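Trinity Fitzsimmons
November 20, 2020

Notes from the Masero open day at the Butthorpe site. Short thread, mostly on the tidying demo, which is the part I went for.

Format: 20 minutes per group, one task per group. Ulla Aasen ran ours. The task was footwear onto a two-tier rack. The system is called Ava.

Ulla put the grasp problem first. Soft shoes deform, so a pinch on the outside gives you a different shape every time. Ava goes in through the foot opening and presses on the footbed from inside.

Placement target is a shelf made of parallel rods with gaps between them. A flat board would be easier. Depth sensing on polished metal is poor, and Siriporn Ongart confirmed they get dropouts on the highlights. They fit the rack from its black frame and infer the rods.

Asked about cycle time. 9 seconds per shoe is the goal. They are not there yet and said so.

Asked about laces. Not supported. Slides and clogs only until June.

Approach to the rack, right-hand end: 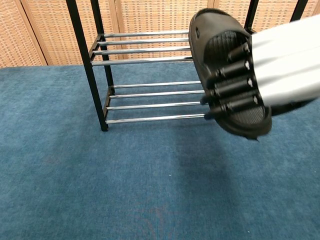
Black slide on the fingers, both shelves still empty.

The tilt matters. Ulla said the heel has to clear the front rod before the wrist levels out, and the planner allows 3 cm for that.

Open question for me is pairing. Left and right are handled as separate objects and matched afterward. Pornthip Wongsuwan is writing that up, and I'll link it when it's posted.

Last updated: November 20, 2020

Print this thread | E-mail this thread

Recent from this author
Jaidee bin picking: five questions
Calibrating a wrist camera on a budget
Ryszard Wieczorek on gripper wear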